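Handov Trim - grasp labelling and replay software for hand-held gripper recordings

Sold and supported in Australia by Trirstead, Lillport
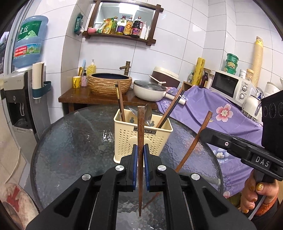
Most software in this category is sold on the promise that you record a few jobs by hand, press a button and get a policy that runs on your arm. We have sold enough of it to be wary. Handov Trim makes a smaller claim. It takes recordings from hand-held grippers, finds where each grasp starts and stops, lines up the left and right tools on one clock, and tells you which takes aren't worth training on. What you do after that is your own business.

What it does

Grasp segmentation. Trim reads jaw width and wrist video together and marks close, hold and release. Thin items are the hard case. A chopstick between two soft pads barely changes the jaw reading from fully shut, and any tool that relies on width alone will miss it or call it an empty close. Trim checks the video before it decides, and flags the take for a person when the two disagree. It still gets some wrong. Expect to spend time in the review queue in your first week.

Two-hand alignment. Recordings from a pair of grippers are matched on motion as well as timestamps. If the clocks drift part way through a take, the timeline shows where. It will not quietly stretch the data to make it fit, a habit we dislike in other packages.

Pose check. Glass tabletops, glossy tiles and steel cutlery all upset visual tracking, and kitchens have plenty of each. Trim scores every stretch of the track and greys out the parts it doesn't trust. The score is a guide only. We have seen clean-looking tracks with a high score that were off by enough to miss a spoon handle.

Replay planning. Load your arm's model and Trim will test whether it could reach each recorded pose without hitting a joint limit. This is a reach test. It knows nothing about cups, shelves or taps near the work unless you model them yourself, so please don't treat a green tick as a collision check.

What it doesn't do

It does not train anything. It does not control an arm live. It has no opinion on how many takes you need, and we would be careful of anyone who gives you a firm number before seeing the job.

The maker's brochure uses the phrase "any home, any task". We asked for that to be left off this page. Poor light and fingers covering the lens will spoil a recording whatever you run it through.

Specifications

Licence: per workstation, perpetual, with 2 years of updates
Price: $1496 including GST
Grippers per session: 2
Memory: 16 GB minimum, more if you want to scrub through long takes without swearing at it
Operating system: Linux. A Windows build exists but we don't support it
Export: plain folders of video frames with CSV, or the Suominen episode format
Network: runs offline after activation

Compatibility

Gripper support depends on what your unit writes to disk. Trim needs time-stamped video and a jaw reading for every tool. Send us a short recording before you order and we'll run it through and send back whatever comes out, good or bad. Grippers that save only a finished pose track, with the video thrown away, won't work.

Suominen export has one known fault. Takes with more than 18 grasps lose their labels past the last one the format allows for. Splitting the take gets around it. A fix has been promised since the previous release and we'll believe it when it's installed.

Trial and returns

The trial build is the full program with export turned off. Use it on your own recordings - the sample set that comes with it is tidy and flatters the software. Licences can be returned for a refund until they are activated. After that you're dealing with Australian Consumer Law and us, and we're fairly easy to reach.

Page last revised Aug 2, 2024. Prices hold to the end of August.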